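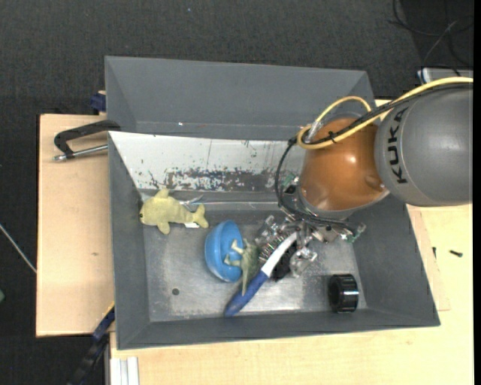
Bin Picking and Household Chores

Home > Technology > Robotics > Manipulation
7/25/18
By the Ornness staff

Bin picking is the task of taking single objects out of a container in which they lie in no set order. In factories it is used to feed parts to machines. In research it also stands in for a group of household chores, such as putting away toys, emptying a drawer or sorting a box of kitchen tools. Whether a machine can do these chores in an ordinary home is still an open question.

Background

Industrial arms have moved parts on shop floors for decades. Most of them work with one kind of part, held in a known position. A home offers neither. A bin of household goods may hold a soft plush animal, a hard bowl and a long-handled tool, and each calls for a different grip. Arms made by KUKA and other companies are common in this work, often fitted with grippers built by the laboratory itself.

Method

A typical system has a camera, an arm and a gripper. Software looks at the camera picture, picks a point to grasp and plans a path for the arm. Older systems needed a model of each object. Newer ones learn from many trials and can attempt objects they have not met before. The bin usually has sloping walls, so that objects tend to slide toward the floor and away from the corners, where fingers have little room.

The Clirkavdale trials

The Clirkavdale trials tested mixed household goods over a period of 2 weeks. The Vestberg group ran 300 attempts with a two-finger gripper and reported that 70 percent ended with an object lifted clear of the bin. Plush toys were the easiest class, as the fingers could close on almost any part of them. Long tools were often gripped near one end and turned in the fingers during the lift. Thin metal items lying flat gave the poorest results. The Mousavi group used the same bins with a suction cup and did better on smooth shells but worse on cloth.

Limits

Lifting an object is only one part of a chore. Tidying a room also means knowing where each thing belongs, setting it down without damage and moving between rooms. Most test arms are bolted in place and cannot leave the table. Speed is another limit. In the Vestberg runs a single pick took up to 5 times as long as the same pick by hand.

Shop-floor use is further along. Warehouses and parts suppliers can control the lighting, choose the bins and send failed picks to a worker. A second round of the Clirkavdale trials, planned for November, will add wet dishes and folded towels.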